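27. Januar

Heute war ich von kurz nach Mittag bis zum letzten Bus im Labor und habe danach noch kalte Nudeln im Stehen gegessen, also verzeih mir, liebes Tagebuch, wenn das hier ein bisschen durcheinandergeht. Ich will es aber aufschreiben, solange ich noch weiß, was wir alles umgestellt haben (das Laborheft ist da nämlich mal wieder sehr lückenhaft, und die Lücken haben alle meine Handschrift).

Also, Rurkus. So heißt unser Programm, das die beiden Arme steuert, und es ist immer noch ein ziemlicher Flickenteppich. Der Teil für den linken Arm ist vom letzten Semester, der rechte Teil ist neu, und dazwischen klemmt mein Übersetzungsmodul, das eigentlich nur im September für eine Woche halten sollte. Es hält immer noch! Na ja, meistens. Heute früh hat es die Nullstellung vom rechten Handgelenk verschluckt, und der Arm ist bei jedem Anfahren ein Stück zu weit links angekommen. Wir haben erst am Greifer gesucht, dann am Kabel, dann an der Schiene, und am Ende war es eine Zeile, in der ich Grad und Radiant verwechselt hatte. Drei Leute, zwei Stunden, eine Zeile. Ich habe den Kuchen für nächste Woche übernommen, das war der Preis.

Danach lief es aber richtig schön. Die Aufgabe im Kurs ist ja seit zwei Wochen dieselbe: Stift greifen, Stift zum Brett bringen, Stift aufrecht abstellen, loslassen, wegfahren, und zwar ohne dass er umkippt. Klingt nach Kindergarten, ich weiß. Meine Schwester hat am Telefon auch gelacht und gefragt, ob ich dafür wirklich studiere. Aber dann soll sie bitte mal versuchen, das Ding mit zwei steifen Fingern hinzustellen und dabei nur auf Zahlen zu gucken. Das Loslassen ist das Gemeine. Öffnet der Greifer zu schnell, bekommt der Stift einen Schubs, öffnet er zu langsam, bleibt er an einem Finger hängen und fährt noch ein Stückchen mit.

Beverley Catterall betreut uns dieses Semester, und sie hat die Angewohnheit, sich neben einen zu stellen und erst mal gar nichts zu sagen. Am Anfang hat mich das wahnsinnig gemacht. Heute hat sie sich so eine ganze Serie angesehen und dann nur gefragt, warum wir eigentlich beide Finger gleichzeitig öffnen und dann sofort hochfahren. Ja, warum eigentlich? Weil es im Beispielcode so stand! Wir haben also eine kleine Pause eingebaut und den Arm vor dem Hochfahren ein winziges Stück zurücksetzen lassen, und plötzlich sah das aus wie bei jemandem, der ein volles Glas abstellt. Von den nächsten 36 Durchgängen gingen nur zwei schief, und einer davon war meine Schuld, ich bin gegen den Tisch gestoßen.

Überhaupt die Durchgänge. Der Zähler in Rurkus stand heute Abend bei 3.251, und da sind auch die ganzen peinlichen vom Anfang drin, bei denen der Greifer sehr würdevoll in die Luft gefasst hat. Ich wollte die alten ja löschen. Beverley war dagegen, sie sagt, die misslungenen brauchen wir für den Bericht mindestens so dringend wie die anderen. Sie hat vermutlich recht, aber ich schäme mich trotzdem ein bisschen für die ersten Tage.

Dann kam noch der Besuch von der Gruppe Wastis aus dem anderen Gebäude. Die bauen für denselben Wettbewerb und machen alles mit nur einem Arm, dafür viel schneller als wir. Ich habe versucht, unauffällig auf deren Notizen zu schielen, aber die schreiben so klein, dass es nichts gebracht hat. Nett waren sie aber – und sie haben uns den Trick verraten, wie man die Armkabel mit einer lockeren Schlaufe über das Gelenk führt, damit beim Drehen nichts zieht. Unsere lila Kabel hatte ich vorher viel zu stramm. Jetzt hängen sie in großen Bögen über den Armen, und das Gelenk ruckelt nicht mehr, wenn es ganz nach hinten langt. Manchmal ist es so einfach, grrr.

Was nicht so einfach ist: die Übergabe. Im Wettbewerb soll der linke Arm das Teil aufnehmen und dem rechten geben, und der rechte stellt es ab. Für den ganzen Ablauf haben wir 15 Minuten, und darin müssen 10 Teile ihren Platz finden. Rechnen kann ja jeder selbst. Im Moment schaffen wir die Übergabe, wenn der linke sehr lange sehr still hält, und genau das mag er nicht, er zittert dann ein wenig, wie ich vor mündlichen Prüfungen. Ich habe den Verdacht, dass die Regelung zu scharf eingestellt ist. Morgen will ich die Werte aus dem alten Azevedo-Ordner ausprobieren, die waren weicher, und damals haben wir sie nur verworfen, weil uns alles zu träge vorkam. Träge wäre mir gerade sehr recht.

Ach, und mein Akkuschrauber-Drama! Die Schrauben an der Halterung waren wieder locker, ich hole also den Akkuschrauber und drehe eine davon natürlich prompt rund. Seitdem wird bei uns von Hand geschraubt, per Gruppenbeschluss. Der Schraubendreher mit dem orange-schwarzen Griff ist jetzt mein bester Freund, und ich habe eine Blase am Daumen.

Gegen Abend waren wir dann nur noch zu zweit und haben herumprobiert, wie nah der rechte Greifer ans weiße Brett darf, ohne beim Schwenken den roten Stift zu erwischen. Das ist so eine Arbeit, bei der man irgendwann flüstert, obwohl es der Maschine völlig egal ist. Ich mag diese Stunde am liebsten. Die Lüfter summen, an den kleinen Platinen leuchtet es rot und grün, und man redet über alles Mögliche – heute über Ravby, diesen Campingplatz, auf den wir im Sommer alle zusammen wollen, falls wir bis dahin noch miteinander sprechen.

Für morgen: weichere Werte laden, Übergabe erst mal mit halber Geschwindigkeit, den Tisch abfegen, Mehl kaufen für den Kuchen. Und das Laborheft nachtragen, wirklich.

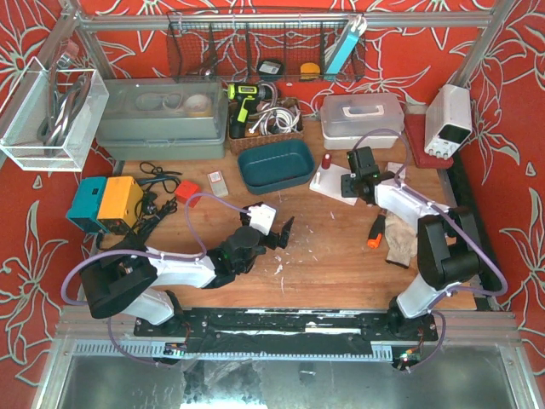

Warum übt man die Übergabe zwischen zwei Armen zuerst langsam?

Bei niedriger Geschwindigkeit erkennt man leichter, ob ein Fehler vom Greifen, vom Stillhalten oder vom Loslassen kommt. Das Tempo erhöht man schrittweise, sobald mehrere Durchgänge hintereinander gelungen sind.

Neueste Einträge
Grad, Radiant und ich
Kuchenliste fürs Semester
Der Tag, an dem der Greifer nur Luft wollte
Erste Woche mit Rurkus
Packliste Ravby (Entwurf)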